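Chapter 7
Seeing the Work Done: The Demonstration Visit

7.1 Why this chapter begins with a visit

The earlier chapters of this book dealt with robots on paper: their joints, their reach, their grip and the programs that drive them. Students who have worked through that material should be able to name the parts of an arm and explain in plain terms how it moves from one point to another. What they will not yet have is a feel for how such a machine behaves when it is given a fiddly job in a tight space.

For that reason, the chapter is built on a single open day held in June at the Fudthorpe training centre, where the Sinaga bench program was shown to students, teachers and members of the local trades. The program is concerned with work inside desktop computers and similar equipment, and in particular with the handling of processors. The bench control software used at the centre is called Fusuteo, and the name will come up from time to time in what follows.

Readers are asked to treat the visit as a case. The aim is to learn how to watch a demonstration, how to record it, and how to judge afterwards what it did and did not show.

7.2 The task

A processor is a small, flat part that sits in a socket on the main board of a computer. In the equipment used at Fudthorpe, a metal load frame closes over the processor and holds it down. To take the processor out, the frame must be released and raised, and the part must then be lifted clear without being dragged across the contacts. To put it back, the same steps are followed in reverse, with the added need to line up the part correctly before it is let go.

A trained technician does this by hand in a short time and gives it little thought. It is a harder job for a machine. The part offers only thin edges to hold. The contacts in the socket are easily bent. Memory slots stand close on both sides, and the wider the gripper, the less room there is to bring it in.
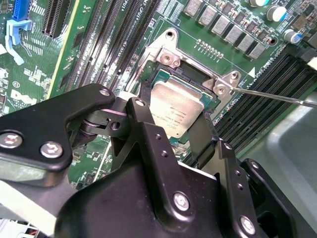 One teacher wrote afterwards that the hour had changed her mind about where the hard part lies. She had come expecting to talk about strength and speed, and went home with two pages of notes on clearance. Her students, she added, argued all the way back to Toltuseck over whether the gripper or the screwdriver should count as the more important tool.

That argument is worth having in class. In an assembly task, the work of holding and the work of fastening are often separate, and a bench may divide them between two tools, or between a machine and a person. The raised load frame is a good place to begin. Students should ask what must be true of the frame before the processor can be moved, what must be true of the gripper before the frame can be closed, and which of the two must wait for the other.

7.3 How the open day was arranged

The doors opened at 9 am. Visitors were admitted in groups and each group was given 60 minutes, divided between a short talk, time at the bench and a period for questions. The centre had room for 100 visitors over the day and asked schools to book ahead.

The talk was held in Room 316, away from the bench. Staff had found in past years that a group standing beside a working arm does not listen to a speaker, however good the speaker may be. By separating the two, they were able to explain the safety rules once, in a quiet room, and then let visitors give their full attention to the machine.

The rules themselves were few. Visitors stayed behind the yellow line. Bags and loose scarves were left on the hooks by the door. Anyone who wished to touch a spare board wore a wrist strap, even though the spare boards were no longer in service – the centre takes the view that good habits should not depend on the value of the part.

At the bench, the staff member on duty said little. Questions were held until the arm had come to rest. Some visitors found this odd at first, but it allowed each group to follow the motion without being told what to look for.

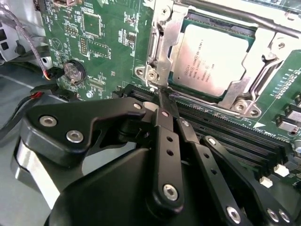

Section 7.4
Reading time: 3 minutes

7.4 What to watch for

A first-time visitor tends to follow the biggest thing that moves. In most demonstrations this is the arm or the body of the gripper, and it is seldom where the interesting work takes place. Students should train themselves to look at the fingertips and at whatever lies next to them. On a crowded board, a narrow fingertip may come down against the edge of a memory slot only a short way from the socket, and a careful observer will note it.

The following points are offered as a guide for the observer's notebook.

Approach. From which side does the tool come in? Does it come straight down, or at a slant? What would it meet first if it were a little out of place?

Contact. Where does the tool first touch anything? Is this the part to be handled, or something near it? A touch may be intended, or it may be a sign that the position is slightly off. The observer should write down the touch and leave the cause open until there is a chance to ask.

Hold. Which surfaces of the part are being used? Are the delicate surfaces left alone?

Surroundings. Which cables, connectors and standing parts lie near the path? Cables deserve special care, as they can shift between one attempt and the next, and a program that relied on their earlier position may then fail.

Students should note that none of these points asks for an opinion. Opinions belong in the later part of the report, once the record has been made.

7.5 The question of position

The Fusuteo software describes the board by a set of known places: the socket, the ends of the memory slots, the standoffs and so on. If these are known well, the arm can be sent to any of them. If the computer case has been set down at a slightly different angle, all of them will be wrong together, and by an amount that grows with distance from the point about which the case was turned.

Printed marks on a board are helpful here. Boards of this kind carry small triangles, part labels and lettering, placed there for the benefit of people. A camera near the gripper can make use of the same marks. One of the exercises at the end of this chapter asks students to choose the marks they would rely on, and to defend the choice. 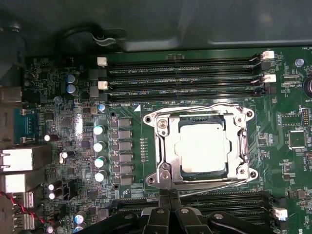
Fusuteo Bench Notes
By the Toltuseck Curriculum Group

When a board lies nearly square to the camera, with the memory slots running across the view above and below the socket, its layout is easy to read, and a student can match it to a drawing with little trouble. When the camera is turned or brought in low, the same board becomes much harder to follow. Slots run on the diagonal, tall parts hide short ones, and the gripper may cover the very area of interest.

The Sinaga program deals with this by asking operators to settle the layout from a clear view before any close work is tried. Visitors on the open day were shown the same practice. It adds time to the task, and several asked whether it could be left out once the operator had gained experience. The answer given was that it could, and that the centre had chosen to keep it.

Glare is a related problem. The top of a processor is bare metal, and a lamp that suits a human worker may throw a bright patch across it. Moving the lamp is the usual cure. Students should try this for themselves with any polished metal object and a desk light before reading further.

7.6 Lifting and placing

The part of the demonstration that drew the most questions was the handling of the processor away from its socket. Once the load plate is swung open and the socket is bare, the contacts have no cover. A part held close by must be kept level enough, and far enough away, that no corner can catch them.

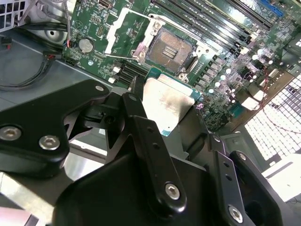
Section 7.6 continued | 316 words

Three questions were put by nearly every group, and they are set out with the replies given on the day.

The first was whether the gripper could feel the part. Staff replied that the bench program watches the effort needed to close the fingers, and treats a change in that effort as a sign of contact. This is a coarse sense of touch when set beside a human hand, but it is enough to tell a held part from an empty grip.

The second was what happens if a part is dropped. The rule at Fudthorpe is that the arm stops and a person looks. The program makes no attempt to recover a fallen part inside a case, as a second mistake is likely to do more harm than the first.

The third was whether marks on the surface of a processor matter. A used part may be scuffed or smudged on its metal top and still be quite suitable for practice. What counts for the gripper is that the edges are sound. What counts for the camera is that the outline can be told apart from the board behind it.

Students should be careful with answers of this kind. They describe the practice of one centre. Another bench, with a different gripper or a different purpose, might fairly answer all of them another way.

7.7 Terms used in this chapter

Approach path: the line along which a tool travels to reach its work.
Clearance: the free space between a tool and the parts around it.
Load frame: the metal frame that holds a processor in its socket.
Standoff: a small post or fastening that supports a board.

7.8 Before you read on

1. Draw a plan of a main board from memory, showing the socket and the memory slots. Mark the side from which you would bring in a gripper, and the side you would avoid.

2. Choose 3 printed or fixed marks that a camera could use to find the socket. State what would happen to your method if one of them were covered by a cable.

3. Write a record of any demonstration you have attended, using the four headings in Section 7.4. Keep opinions on a separate page.

Section 7.9 takes up the planning of a visit from the host's side, beginning with the choice of bench.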